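Bring back the printed poster

I love posters, and I will say so to anyone who stands still long enough. A sheet of paper on a wall asks for no login and never needs charging. When our town library swapped its paper notices for one screen in April, I missed 5 events I would have gone to. Five! The screen shows each notice for a few seconds, and I'm always looking at my shoes when the good one comes up.
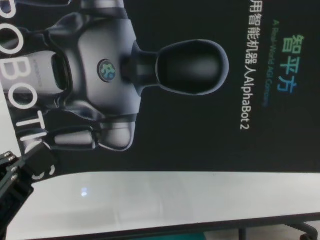 Mireille Nimri

Paper waits for you. You can read the big line from across the room, then walk up for the small type, and go back for the date you forgot. The print shop on Pirzada Street charges 40 dollars for a large one, and the choir I sing with got over 80 people to its spring concert on the strength of two of them - two! One hung crooked in the bakery window and I think it did most of the work.

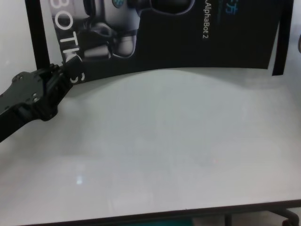 Mireille, I'm with you on the bakery window, but who takes them down afterward? Ours at the Prirkero hall still advertise last year's plant sale. - Lulix

Fair point, and I'd still take a stale poster over a blank screen. Put the takedown date in pencil on the back, and hang the next one on Sat 24 July.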